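Progress report to the Uten Fund
Textile sorting and folding room, Sollanach
Reporting period: up to the end of November
Prepared by Henrike Mühlbauer

1. Where we are

The folding room has been in regular use since the second month of the grant. We move donated clothing and household textiles through three steps: sorting, folding and bagging for the shops. Sorting and bagging are running as planned. Folding is slower than we said it would be in the application, and most of this report is about that.

We set ourselves a target of 200 folded items per day by the end of this period. We reached it on 8 days. On the other days we fell short, mainly when the delivery held a lot of dark, soft or lined pieces, which take longer to open out and lay straight.

2. Room and furniture

The old trestles have gone. The new tables from Harms were delivered late but complete, and all 3 are now in place. We asked for white tops with a rounded front edge. Dark cloth shows up well against them, so that folds and marks are easier to find, and sleeves do not catch on the edge as they did before.

The shelving from Promero is up along the back wall. One upright was bent on arrival and has been replaced at no cost to the project. The lighting is still the original lighting. Frauke Brinkmann has asked for a quote for a second row of lamps and we expect it next month.

3. Folding

Flat items (tea towels, pillowcases, plain T-shirts) no longer cause us any trouble. They are opened, folded in thirds and stacked. The trouble starts with pieces that arrive crumpled and have more than one layer. The outer cloth can be pulled straight while the layer underneath stays bunched, and the fold then comes out thick on one side.

We have changed the order of work for these. The piece is laid down as it comes, one edge is found and held, and the rest is drawn out from there -- no shaking, as this only moves the creases to the other end. It adds time at the start but fewer pieces have to be done twice. 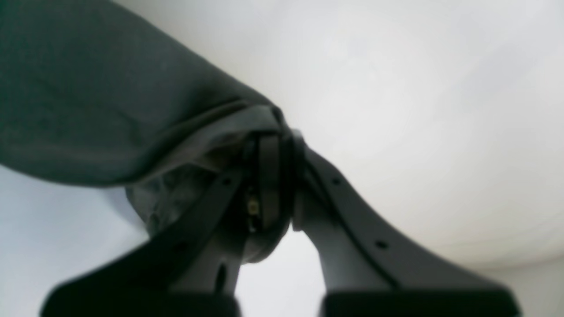
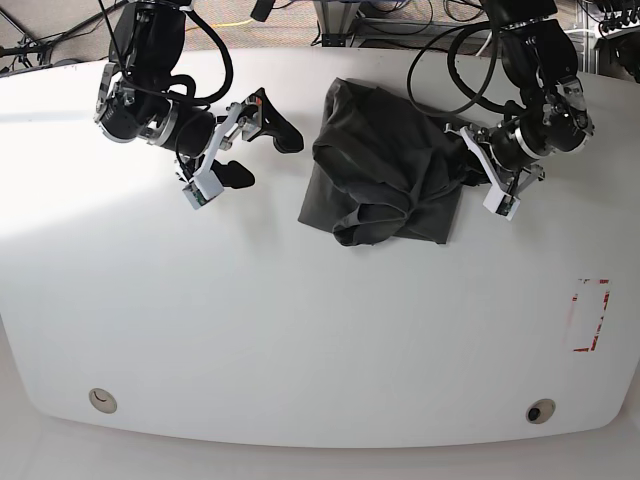
Dark grey cloth at the white folding table, not yet laid flat.

Dark fabrics also need a closer look for lint and worn patches. We now do this at the table before folding. Pieces that fail go into the rag sack straight away and are not counted in the daily figure.

4. Spending

Tables and shelving are paid for and came in under the sum set aside. We would like to move the remainder to lighting and will send a separate request for this once the quote is in. Sacks and labels have cost more than expected -- we had allowed for 35 rolls of labels and have used them all.

5. Next period

The new order of work will be written up on one sheet and put on the wall by each table. Lined and layered items will be kept in their own crate from sorting onwards, so that they can be folded in one run in the morning. We will report the daily figures for these separately from flat items.

We are not asking for a change to the end date. Questions about the figures should go to Frauke Brinkmann, and questions about the room or the furniture to me.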